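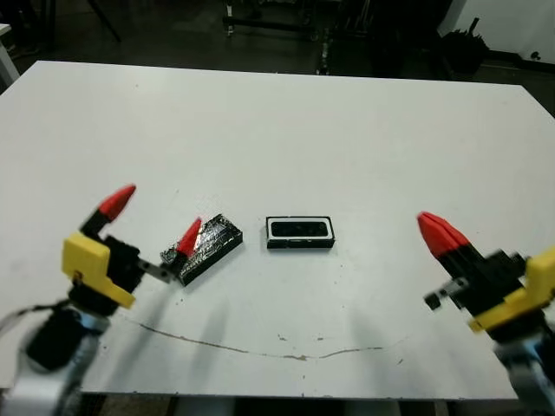 Packing bench assistant, small goods (part time)

Jesport, Brarnia site

Jesport sorts, checks and packs small household and hobby goods for online sellers. We are looking for 2 people to join the bench team in August. The work is done at a table, with small items, and most of it is looking at things closely and putting them where they belong.

What the job involves

You will take items out of mixed bins and lay them out on the tabletop one or two at a time. Small frames, taped blocks, boxes, lids, stands and spare parts all come through the same bench. You check each piece against the order sheet, look for cracks, chips and tape that is lifting, and set it aside for wrapping or for return. Frames are laid flat, never stood on edge. Taped pieces go into a paper sleeve before they go into a box, and the tape is left on unless the sheet says to remove it.

At the end of the shift you wipe down your table, put leftover items back in their bins and write up anything you could not match.

There are 43 bins on the current shelf plan. You do not need to know them on day one. Şengül Erdem runs the bench and will work beside you for your first 2 weeks.

Hours and pay

Shifts start at 7:30 a.m. and end at 12:30 p.m. There is one 20-minute paid break. Pay is $795 every two weeks before tax. Overtime is offered before holidays and is optional.

What we ask for

Good close-up eyesight, with or without glasses. Steady hands. You should be able to read a printed order sheet in English and write a short note. You can sit or stand at the table, and stools are provided. Bins are kept light, but you will need to carry them from the shelf to the bench. Past packing work helps and is not required. Long sleeves must be rolled up or fastened at the wrist, and rings come off before the shift.

Please do not apply if you are looking for driving or warehouse loading work. Those jobs are posted separately by Umut Taşdemir.

How to apply

Send a short letter with your name, phone number, the date you could start and any work you have done with small or breakable items. A résumé is fine but a few lines will do. Address it to Hatice Karabulut, Bench Hiring, at the Jesport front office, or hand it in at the desk before noon.

People we want to meet will be asked in for a short trial at the table. It takes an hour and is paid. You will sort one mixed bin, fill in one order sheet and have time to ask questions.

Applications stay open until both places are filled.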